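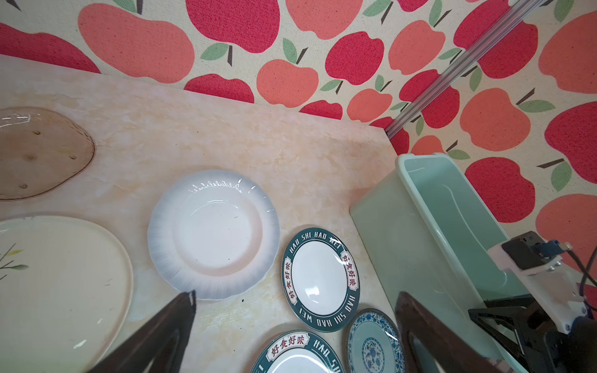 *2 min read*

**Juraline two-arm bench kit, with Zenell wrist cameras**

We have run the Juraline kit since May as a plate-sorting cell: two small arms on one aluminum rail, a tabletop between them, a green plastic bin at the back right. The test load is ordinary tableware with plain, printed and fluted rims, plus one amber glass plate.

Mechanical assembly took 14 hours. The rail is the best part of the kit. Both arm mounts clamp to it, and the bases hold their position if the bolts are tightened in two passes. The manual gives one pass, and with one pass the right base crept.

Wrist camera setup is slower. The Zenell bracket has enough play to shift the view when the screws are tightened, so calibrate after the final turn. Glazed plates throw highlights. We lowered exposure until the center of the white fluted plate kept some detail, then left it there.

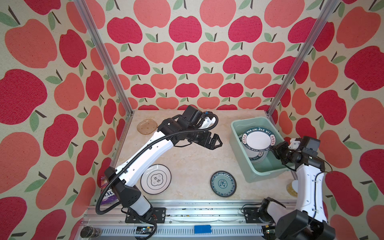
*Left gripper open over the table, right gripper at the bin.*

Cable routing needs work. The corrugated conduit is stiff and wants a wide loop at the base. Too short, and it pulls on the wrist at full reach; too long, and it drags across the table. We settled on a 27 cm loop and marked the conduit with tape. The ties supplied are adequate.

Finger wear is the main running cost. Thin rims have to be picked up from a hard surface, and the tips scrape. We check them every Tuesday and swap them every 1,000 picks. Fusel tips fit without changes – Ondrejka tips need the mounting holes opened slightly.

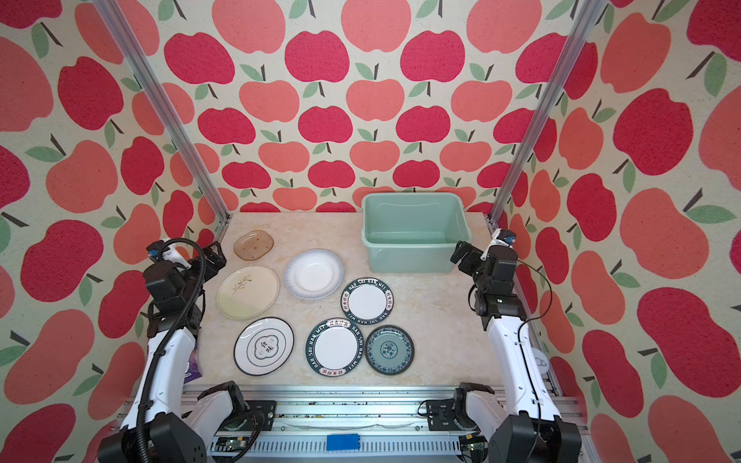
The rail slots also collect debris. Brush them out before moving a base, or the clamp seats on grit and the calibration goes with it. Rehoming both arms after a base move takes 70 minutes, most of it spent on the right one.

Remaining complaints: the controller boards sit exposed near the bases, and the manual has no wiring diagram for the second arm. I would still buy the kit again for bench work – with spare tips in the same order.

**Rating: 4 out of 5**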